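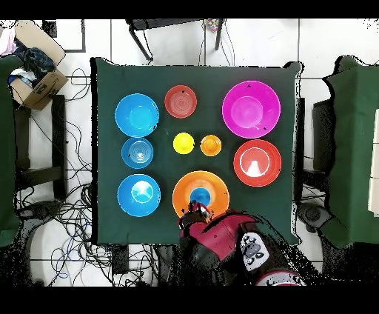 Bowls on the green cloth, Clallirby hall.

Clallirby Community Kitchen: progress report to the Khumalo Fund
Period covered: August to 1st January
Prepared by Bheki Mtshali, project lead

You asked for a shorter report than the last one. So did my wife, who proofread it.

Meals. We served 3893 hot lunches in the period, against a target we set ourselves in a mood of great optimism and then missed by 542. Most of the gap opened up in the first weeks, when the stove at Clallirby was waiting for a part and we lived on sandwiches. Sandwiches don't count as hot lunches under the grant terms. I did check.

Soup is still the most popular dish and lentil is still the most popular soup. The fish stew was tried once. We have taken the feedback on board, all of it, including the drawing.

Deliveries. The Jidura route started late but is now running every week it was promised. We have dropped off 623 meals to people who can't easily get to the hall. The van passed its inspection on the second try. The driver's side window goes down but comes up only by hand, and this has been entered in the risk register under "weather."

Cooking classes. Three courses were planned and two have finished. The third, on cooking for one, filled up quickly and then half the group asked to bring a friend. We said yes and renamed it. Knife skills went well. Rice remains a matter of strong personal belief, and the tutor has stopped trying to settle it.

Equipment. The Venov oven was installed and works nicely. Its manual is very long and covers every situation except how to change the clock, so lunch is officially served an hour after everyone has eaten it. We have also bought stockpots, two cutting boards and a decent can opener, for which I would happily have written a separate application.

Money. Spending is within budget overall. Food costs ran over, mainly onions and cooking oil, and fuel came in under because of the late start in Jidura. I would like to move the fuel savings across to food and need your written approval to do it. The request went in with the budget sheet, on the second tab, where I now realize few people look.

Next period. We plan to add a second delivery day in Jidura, finish the last course and repair the hatch between the kitchen and the hall. The quote for the hatch is attached. It is for one hatch, despite the total.

We use cookies to improve your experience on this site. By continuing to browse you agree to our use of cookies. Accept | Manage settings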